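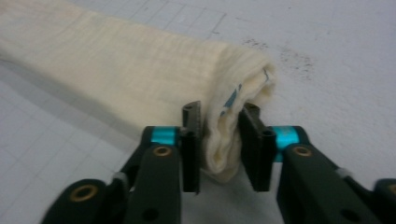 February, towel folding set, second batch. Started a little after 8:30 with the hand-held gripper, same fold order as the first batch: lengthwise into a long strip, then pick up the end and carry it over. The pick is still where most of the bad examples come from. With the cream towel the end bunches up between the two finger pads and makes a thick lump, and from the wrist view the blue mark on the fold is the only thing with any real contrast. The towel is off-white, the sheet under it is nearly the same, and Kanokwan thinks the model may be learning to look for blue ink. I think she could be right. See the test at the end of this entry.

**Count.** Target for the batch is 400 demonstrations. The Skavau folder stood at 2362 before today, all tasks together. Gudrun wants the towel part kept in its own subfolder from now on so it can be left out of a training run without editing the list by hand. I moved today's files and will do the old ones when the copy to Poria has finished.

**Rejects.** 17 thrown out before lunch. Most were the same fault: fingers closed before they were far enough over the end, so only the top layer came up and the strip opened. A few were tracking loss when I turned my wrist too fast. One was me talking to Jamie and forgetting to let go at the end. I kept the ones where the first pick missed and the second was good, and tagged them `retry`. Valter would rather drop those too. We have not settled it. My view is that the policy will miss picks when it runs, and it should have seen what to do next.

**Notes on the pick**

- Come in low along the strip, fingers open wide, and stop when the lump is between the pads. Closing early gives one layer.
- Squeeze slowly. A fast close pushes the fabric forward and the grip ends up on the very tip.
- Don't straighten the towel with the other hand once recording is on. Märta found two of these in the first batch and they have been pulled.
- Vary the start angle. I had drifted into laying the strip diagonally nearly every time, upper left toward the middle, which is comfortable for a right-handed person and bad for the data. After 10:00 I turned it a little between takes.

**Surface.** The sheet with the faint grid needs replacing or cleaning. There is a patch of dark specks on it, and a fixed patch like that is a landmark the model can use to work out where it is on the table. Either we wipe it or we move the sheet between takes. I tried shifting it a hand's width every so often this afternoon. Easy enough, but I forgot more than once, so it should go on the checklist.

**Light.** Dim and flat, and the far end of the towel goes soft in the video. Jamie brought the second lamp over from the Sæther bench at 2:15. Brighter, but it put a hard shadow from my arm across the strip. Turned it to face the wall and left it there. Takes from before and after the lamp are marked in the log.

**Blue mark test.** Kanokwan's suggestion: record a short run with the towel turned so the mark is underneath, then compare pick success for a policy trained with and without those takes. I did the recording part after the break. It felt harder for me too; I was slower to line up. Training goes on the Cluruvura machine tonight if Valter's job is done by then. If it isn't, it waits.

**To do**

- Ask Gudrun for at least 3 other towels, different colors, one of them thinner.
- Check the finger pads for wear. Grip felt a bit slippery toward the end of the day, might have been my hand.
- Add "move sheet" and "change angle" to the checklist.
- Decide about `retry` takes with Valter before the next batch.
- Rename the morning session; I typed the task name wrong and the loader skips it.

Stopped at 4:40. Gripper is on the charger, camera card copied but not erased.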